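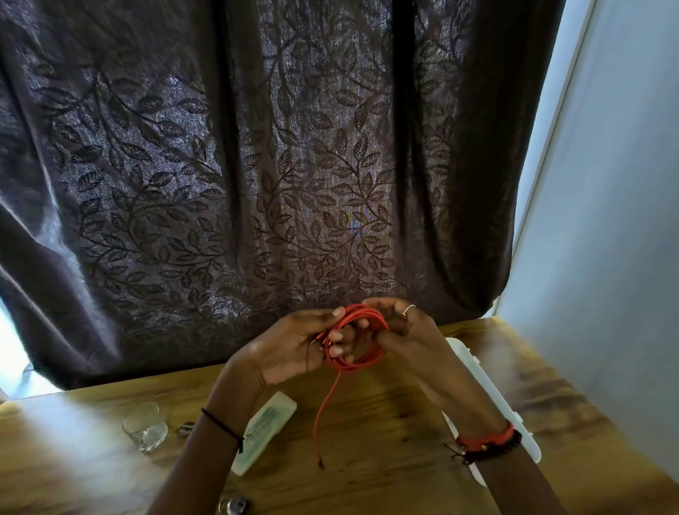 Coiling the red cord by hand at the table

Murnen Makers board > Kit and budgets > Head cameras or a second arm first?

bushra_w
September 27, 2024
Right, planning time! We want our arm to learn cord work – coiling, passing loops from hand to hand, eventually knots – and I've got £2761 to get us through to May. My plan is 40 hours of recorded handwork before we buy another arm. Thin cord is brilliant for this, every coil sits differently. Tell me where the money should go.

haris_satti
Second arm, no question. Look at your own hands up there, both of them are in that coil. You can't do that with one gripper however many hours you record.

bushra_w
Agreed it needs two in the end, but a Sindard arm and its mount would swallow the lot and leave me nothing for storage or spare fingers.

kamran_arain
With Bushra on this. We bought ours first at Jota and it sat under a sheet while we sorted out recordings. I'd put 70 per cent into cameras and drives and keep the other 30 back. Love the red by the way, it stands out really well against that dark curtain.

haris_satti
Fair, but prices only go one way. And are you keeping the bracelets on? Cord on the wrist and cord in the fingers sounds like a headache for tracking.

bushra_w
Ooh, good point. I'll do some with and some without and compare.

irfan_b
Could you hire the second arm for a fortnight? Then you'd know the reach you need before spending anything. Also budget for more cord than you think, ours went fuzzy at the ends very quickly.

bushra_w
Hiring hadn't crossed my mind! Does anyone know who does short lets?

irfan_b
Ask Yasir Niazi, he's got the price list. Will message you.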